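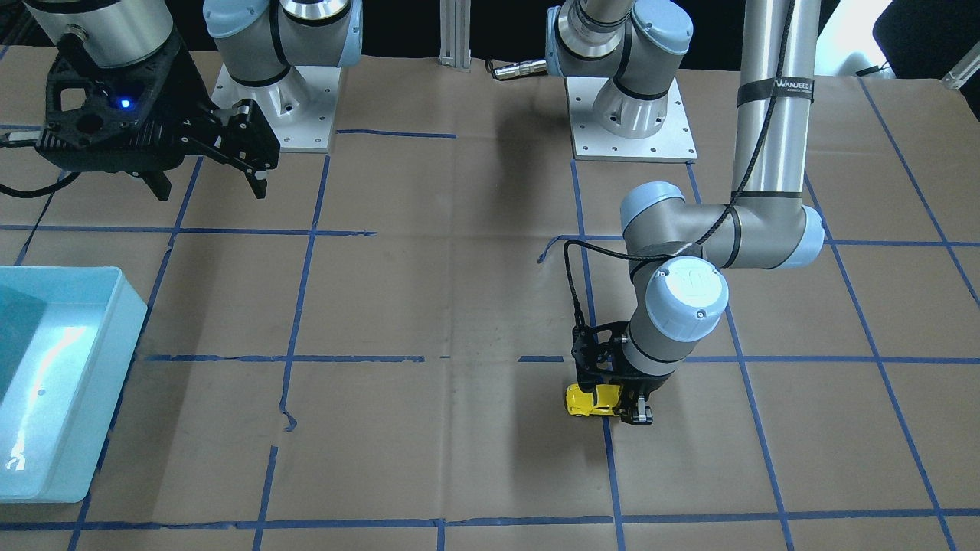 Flisex Kraft Paper Roll with Table Cutter: review after 11 months

I bought the Flisex paper roll and its cutter last October, from the Butkienė stationery shop in Cironham. Before it I used old newspapers, and before newspapers a plastic tablecloth, which became sticky and ugly after one winter. I have now finished the first roll and started the second, so I think I can give a fair opinion.

What is in the box

You receive one roll of brown kraft paper, a metal holder with a cutting bar, two rubber feet for each side, and a sheet with instructions. The instructions are only drawings. I had to look at them for a long time to understand that the paper must come from under the roll and go up below the bar. If you put it from the top, it also works a little, but the edge comes out like teeth.

The holder is heavy, and I say this as praise. My older holder from Nenska was light and it walked toward me each time I pulled. The Flisex stays where I put it. On a very smooth table it can slip, and then I hold it with the left hand.

The paper

The color is a warm brown, a bit darker on one side. The smooth side takes pencil and marker well. The rough side is better for glue and for paint, it drinks the water faster. Watercolor makes it wavy on both sides, and I do not think any paper at this price would stay flat. Oil from sewing machine parts goes through after a few minutes. Tea takes longer, so you have time to bring a cloth.

The paper is strong enough for packing. I have wrapped books for the post, and also a lamp foot with many layers, and everything arrived in good condition. For school book covers it is maybe too stiff, the corners want to open again.

My one real complaint is the curl. The first half of the roll lies down nicely. The last part, close to the cardboard core, rolls itself back like a snail. You can turn it over and leave heavy books on it during the night, and in the morning it is better but not perfect.

Covering a big table

One width is not enough for our large work table, so I put the sheets next to each other with a small overlap. I tried clear tape, masking tape and blue painter's tape. The clear tape looks the cleanest and tears the paper when you want to move it. The painter's tape can be lifted if you are patient — pull slowly and very low, almost flat to the table.

Blue strips on brown paper are also very easy to see, so they are good for dividing the surface. With a grid on the table, every job can have its own square, and small things can stay in a tray with raised sides. 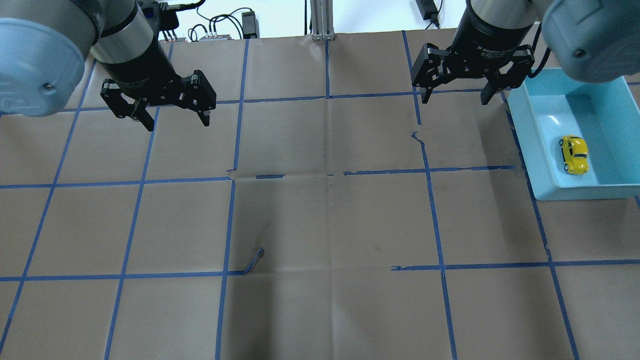 The cutter

This part decided the purchase for me, and mostly I am happy. The bar has a fine edge and cuts with one movement if you pull up and to the side. If you pull straight toward you, it will tear somewhere in the middle. I needed perhaps a week to learn this, and my family still does it wrong.

After 4 months the bar became a little loose on the right side. There are 2 screws under it, and with a normal screwdriver it was solved. It has not become loose again. I would like to see these screws mentioned in the drawings.

Children should not use it alone. The edge does not look dangerous, but it scratched my finger when I was cleaning dust from it.

Price and refills

I paid more than 13 for the refill roll, and the set with the holder costs of course more than this. Refills from Nenska are cheaper and they fit on the same bar, only the core is narrower and the roll makes a knocking sound when it turns. The Nenska paper is also thinner. For packing I would take it, for covering a table I would stay with Flisex.

The Cironham shop does not always have the refill. They order it if you ask, and it comes within several days.

Good points

Heavy holder that stays in place
Two different sides of the paper, both useful
Clean cut when you know the movement
Used sheets can be crumpled for filling boxes

Weak points

Strong curl at the end of the roll
Unclear drawings
Screws of the bar need a look from time to time

Would I buy it again? The holder, yes, and I hope I will not need to for many years. I ordered the third roll yesterday, together with more painter's tape.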